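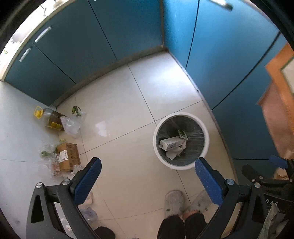

Call for participants: people who do chores, and don't mind being asked about them

Can a machine take out the trash yet? Put the groceries away? Pick up a snack packet from the table without crushing what's inside? My neighbors ask me this nearly every time they hear what I do for a living, and my answer always runs too long, so I'll try to be brief: sometimes, slowly, and it depends a great deal on the bag. Bags are terrible. They slump, they crinkle, they let the light through, and a person sorts all of that out by feel while thinking about dinner.

At Zestar we are starting a new round of our home chores study this October, and we would love to have you along. We're looking for 35 adults who cook, tidy and clean in their own homes on a regular basis. You don't need to know one thing about robots. If you've ever had firm opinions on how a trash can should be lined, you are exactly who we want to hear from! 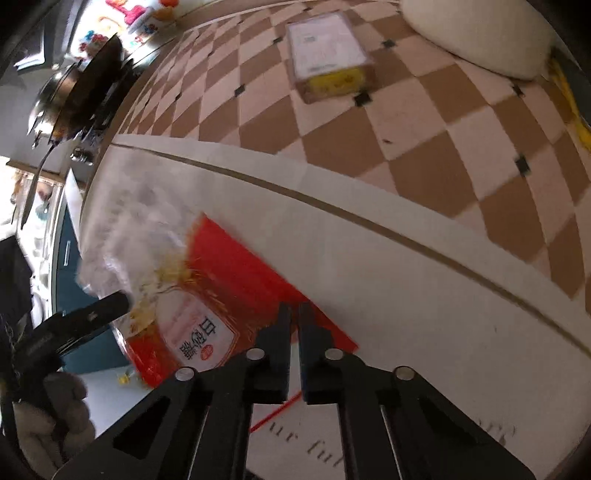 Each visit lasts two hours, with a break for tea in the middle. You'll do small everyday jobs in our practice kitchen — some with your bare hands, some with a hand-held gripper — and then sit down with one of us and tell us what was easy, what was maddening, and which jobs you would gladly give away. Most people get comfortable with the gripper in 20 minutes or so of practice, and we're patient teachers.

We ask that you:

Are 18 or older
Can stand, bend and reach to the floor for short stretches
Can come for three visits, mornings or late afternoons
Are all right with your hands and feet being recorded (we don't film faces)

You'll receive $100 per visit, paid the same day, plus bus fare or parking. Come in flat, closed shoes you can stand in happily.

To sign up, write a few lines to Bình Doãn at the Zestar front desk, Room 924, or stop in any time before 5 p.m. Tell us which chore you put off the longest. Mine is the fridge drawers.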